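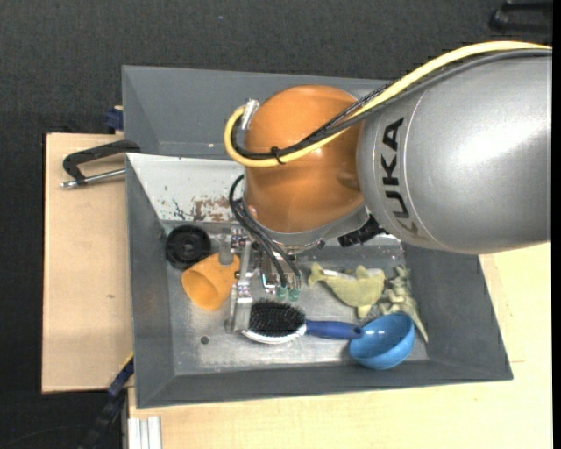
Balance check and stock solution, May

Start 8:40. Bench 2, Calstead building, ground floor. Door to the corridor kept shut until the readings were done.

Balance warmed up overnight. Leveled, zeroed, draft shield closed. Check weights handled with the plastic forceps only.

500 g weight: read 497 g on the first try. Removed, zeroed, repeated. Same reading. Cleaned the pan and the underside of the pan support – dried salt on one of the posts, probably left from the last batch. After cleaning: 500 g, repeated twice with no change.
1000 g weight: 1000 g, no correction needed.

The Anex log sheet has no column for a reading taken before cleaning. I wrote the 497 in the margin and initialed it. Si-eun Yoon wants both values kept from now on, so the sheet needs another column.

Salt stock, lot from Cantero:
Weighed 137 g into the tall beaker. Added water to a little under the mark, stirred on the plate without heat. Slow to clear. Fine grit stayed at the bottom longer than with the Ilora lot, and the last of it went only after the stir speed was raised. Moved to the flask, rinsed the beaker three times into it, made up to 1000 mL at room temperature.

Filtered half through paper. No residue visible on the paper after drying. The other half is unfiltered and labeled U. Both bottles are on the middle shelf, caps taped.

Open points:
Anything weighed on this balance since the previous check may be low by the same error. Si-eun is going through the log to see which batches that covers. Do not use the older stock until she has signed it off.
Forceps tips are worn. Order a new pair.
Compare conductivity of U and the filtered half tomorrow, same probe, rinse between.

Stopped 11:15. Balance left on, shield closed, pan empty.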